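Back from the Burard run

5 May 2020

So I finally got home last night, and my legs still think they're in the cab. The trip was 336 miles each way with a full trailer of pallets for Numell, and I'd forgotten how long that last stretch past Cunis feels when the wind is coming at you sideways. You hold the wheel a little to the left for hours and then wonder why your shoulder hurts at dinner.
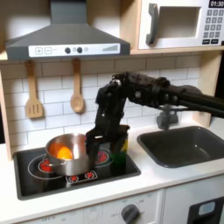 The good news is the road is empty right now. I went through Phuthong at five in the afternoon without touching the brakes once (try that in a normal May!). The bad news is that half the truck stops have closed their dining rooms, so it was sandwiches and gas station coffee for me, and the showers at Burard were locked when I got there.

Fuel was better than I expected. I kept it at a steady 60 and still had over 400 miles showing when I pulled into the yard – the new side skirts may be earning their keep, but I want a few more runs before I say so. 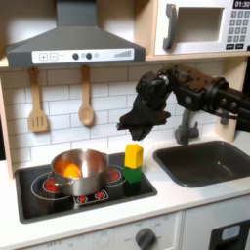
Next up is tires. The two on the rear trailer axle are wearing on the inside edge again, and I just paid for an alignment, so somebody is getting a phone call. If anyone has run retreads on a tandem for a full season, leave me a comment and tell me how they held up. I load again Thursday at six.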